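Prestell Bench Rules Kit, two-arm edition
By Plemisetti

Two arms that share one tabletop will sooner or later want the same spot on it. The Prestell kit is a set of written rules, a wall card and a logbook for teams who would like that argument settled on paper first.

Rule one in the book concerns the handoff zone. Only one arm may enter it at a time, and the other parks clear until the first has let go and backed out. Yes, even if it's in a hurry.
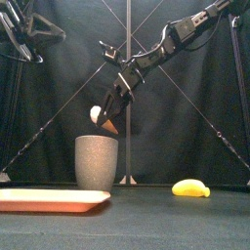
Objects get their own chapter. Each one has a home position, a grip height and a written definition of "placed." Over the rim doesn't count. Leaning on the rim doesn't count either, however good it looks in the monthly report.

Cables are checked at the start of every shift, with both arms through their full reach. Fasteners on the fingers are checked every 100 cycles and swapped at 2000. If one is missing, stop and find it before it finds a joint.

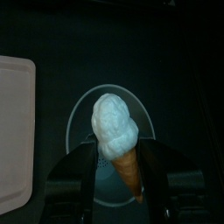
Grip force is set per object and signed for. "Same as last time" is not a setting, and the logbook has no box for it.

In the kit: rule book (168 pages, large type, coffee-resistant cover), 3 wall cards, one logbook. Pencil not included.

Fits Derum and Ruawai benches. Other benches need the blank zone map, sold separately. The kit does not replace your own risk assessment, and we'd be a little worried if you thought it did.

Next revision ships in October. Owners of the current one get the changed pages free.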